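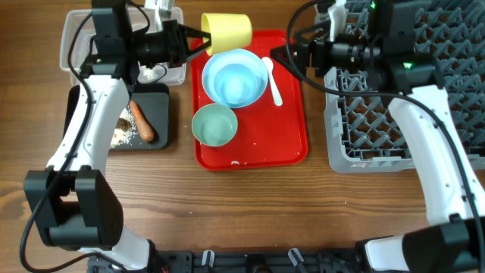 Ticket 1490 - table-clearing cell, bench rules not being followed
Status: open, waiting on Pliltville
Opened by: Letay Admasu
Date: 2023-11-15
Priority: normal (was low, bumped it)

Summary
Dish task on the two-arm bench. Runs are getting logged as good when they break the handling rules we agreed in September. Not a software fault as far as I can tell. Mostly set-up and grading. Need a decision on which version of the rules we're using, Uston and Pliltville sites are clearly reading different ones.

What the rules say (short version, full text in the shared folder)
- Wipe the tray between runs. Crumbs count as not wiped.
- Food props stay on the board. Board counts as a no-go area for both arms unless the task names it.
- Cup: grip by the rim is allowed for empty cups only.
- One arm carries, the other holds off. If both are close to the tray, speed cap drops to 80 mm/s.
- Slack cable must not touch table or props when the arm is at full reach.
- Anything not in the task goes off the table before start. Storage bins too.

Checked against the bench
Tray: crumbs on the red, plus a white fleck near the lower edge. Fail on rule one, no argument.
Board: carrot and the brown bit on it, fine. White rice-like crumbs on the left part of it as well. Rules say "food props" and don't say loose bits, so not sure if that's a fail. Asking.
Cup: yellow one, left gripper has it by the rim, tipped on its side. OK if empty. The run sheet has no box for empty/full so can't be graded from the sheet. Needs a box.
Two arms near tray: left is up over it with the cup, right is hovering by the spoon. So cap should be on. See log below.
Cable: left one loops along the side of the arm. Didn't measure it. To do.
Bin: clear storage bin is on the table, upper left, with stuff in it. Not in the task list. Fail as written, though the Uston lot say it's always been there and the arms never go that way. Then change the rule, don't ignore it.

Log

Entry 1
Pulled the controller settings. Cap was in the file but commented out. Habte profile loaded instead of Elov. Habte has no shared-area cap at all, it was written for single arm work. Nobody signed for the swap.

Entry 2
Loaded Elov, restarted both arms. Left homed fine. Right refused, "limit not confirmed". Pressed confirm on the pendant, same again. Power off at the wall, waited, back on. Homed.

Entry 3
Ran the spoon-to-rack step on its own, 3 times. Cap came on each time the second arm crossed into the tray area, dropped out when it left. Good. Stop button tested before and after, both ok.

Entry 4
Ran the whole thing, cup first. Operator started it before I'd wiped the tray so that run doesn't count, have marked it void. Please do NOT delete void runs, the rules say keep and mark.

Entry 5
Wiped, bin off the table, ran again. 2 clean runs. Slower obviously. Someone will complain about the cycle time. The cap is there for a reason, take it up with whoever owns the rules and not with the bench.

Still to do
- Take Habte off the profile list for this cell, or lock it. Whoever has admin.
- Add "cup empty Y/N" and "profile name" to the run sheet.
- Written answer on loose crumbs on the board.
- Measure cable slack at full reach, both arms.
- Regrade everything run under Habte. Don't know how many yet, will add a list when I've been thru the folder.
- Put a version number at the top of the rules. There isnt one, that's half the problem.

Reply from Pliltville
We've only got the older copy here. It allows bins on the table if they're behind the tray. Says nothing on cap. Can you send yours over? Won't regrade until we have it in writing which one stands.

Letay
Sent. Use mine until told otherwise. Leaving this open until the sheet is changed and the cables are done.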